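From the Curkby Reading Room

Our summer book swap is back in July, and I can hardly believe how it has grown! Last year 458 books went home with new readers, and I am told that 173 of them were mysteries, so please, if you have been holding on to a shelf of whodunits, this is the time to let them go. We will take paperbacks and hardcovers alike (cookbooks too, stains and all -- I think the stained ones have the best recipes in them).

Doors open at 10 a.m. and we will keep going until 4, with lemonade on the porch for as long as it holds out. Bring what you can carry and take home what you like. If you have nothing to bring, come anyway and pick out a few. Children's books will be on the low shelves by the window again, and large print has moved to the front room, where the light is so much kinder.

Mei Doucet is setting up the poetry corner and would dearly love to hear which poems you know by heart. She has 370 slips of paper cut for people to write down a favorite line, and she means to pin up every one. Drop yours at the desk any time before the swap -- first names are fine. 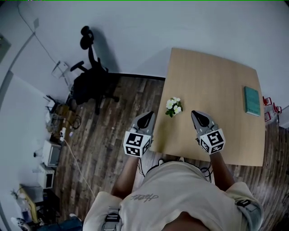

A green book and a few pale blossoms on the table.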